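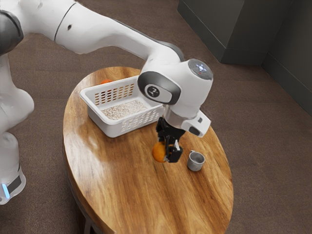 How do you all find the name of a book you read half of and lost? I started an urban fantasy ebook back in January, got to chapter 11, and then my tablet died and took my library with it. The heroine hunts ghouls under a city called Nurnesell, swears at everybody, and owes a demon 184 gold teeth. I've been sitting on the brown carpet next to my oval wooden table with a notepad, writing down every detail I remember, and the title is not one of them! I think it was book 2 of a series. Please help, I need to know if she pays him.
posted by prornberg_reader, 2020-04-18

tunnelrat
Pretty sure you want the Wuvonley books. The teeth thing starts at the end of the first one, which you should read anyway - the second makes very little sense without it (who the talking dog is, for a start). Check your order emails too. If you bought it, the store will still have it under your account even with the tablet gone. Search your inbox for "ghoul" or "demon" and the month. I found three lost books that way and one I'd paid for twice, ugh.

Daneshvar
never read it but I had 1,163 unread books on mine when it broke so I feel your pain

inkandclaws
Seconding Wuvonley, but get the newer edition if you can. The old one had whole pages repeated in the ghoul market chapter and I thought it was a time loop. I was so into it! Won't spoil the debt, except to say keep going past the train fight, it comes up again right after.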